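Home | Talks | Notes | Contact

Print this page | E-mail this page

Floors that get walked on: speaker notes
Bedeston, 2021-03-09

Start without the slides. Ask people to look down at the floor they're on and say what it is. Wait for a few answers. Most will say "wood" whatever it is, and that's fine for now.

Then say what the talk covers: choosing a plank-look floor for a room that gets daily use, living with it, and cleaning it. No laying. The laying talk is in May at Rorbridge and there is a sign-up sheet by the door.

Part one, the look

Plank patterns come in three broad kinds – plain, grained and weathered. Plain shows every crumb. Grained is what most people picture. Weathered mixes greys and browns and hides the most, which is why workrooms and halls tend to end up with it.

Pass the sample boards round now, not later. Last time they went round during the cleaning part and half the room stopped listening.

Point to make slowly: a sample held up at eye level tells you very little. Put it on the ground, stand over it in the shoes you'd wear in that room, and look straight down. Pale shoes and dark trousers both help, as you get something light and something dark to judge the colour against. Greys that look cold in the hand often settle down once they're underfoot.
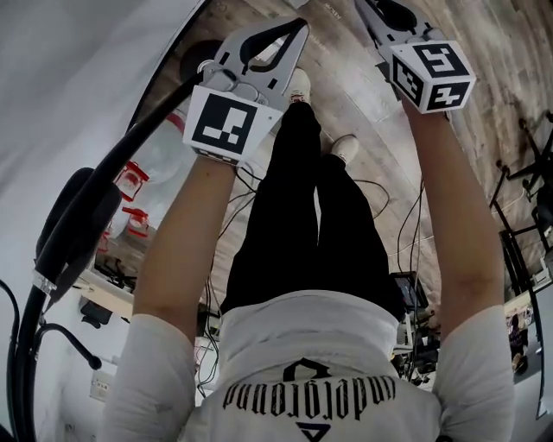

Long planks make a narrow room look longer if they run with it. Across the room they make it look wider but you get more cut ends. Say which way ours run at Villanueva House and why we would do it differently now – the boards point at the radiator, and the eye goes there.

Repeats. Printed floors repeat their pattern. Ask the shop how many different boards there are in a pack before the same one comes up again. If they don't know, open two packs and look. Keep matching boards apart when you set them out.

Part two, the money

Keep this short. The Villanueva hall floor came to 3185 pounds all in, and 1642 of that was the flooring itself. The rest was lifting the old one, levelling and fitting. People always write down the first number and miss the second, so say them both twice.

Mention spare packs. We kept 3 and have used almost one.

Part three, cleaning

Sweep first, every time. Grit under a shoe does more harm than mud.

Damp mop, well wrung out. If there are puddles behind you, there's too much water in the mop. We use the Flakora floor soap at half what the bottle says and have had no trouble with it. Say clearly that nobody is paying us to mention it.

Trainers with pale soles are kind to a floor. Some black soles leave marks, which come off with a dry cloth and some rubbing. Chairs need felt pads, and the pads need changing when they go hard.

Mats: one outside the door, one inside. Check the backing, as rubber can stain some floors yellow.

Questions

Allow 40 minutes for the talk and leave the rest for questions. The usual ones are underfloor heating (ask the maker), dogs (clip their nails) and whether you can lay over old tiles (come to the May talk).

Collect the sample boards before people leave. The dark oak one is still missing from Rorbridge.

Print this page | E-mail this page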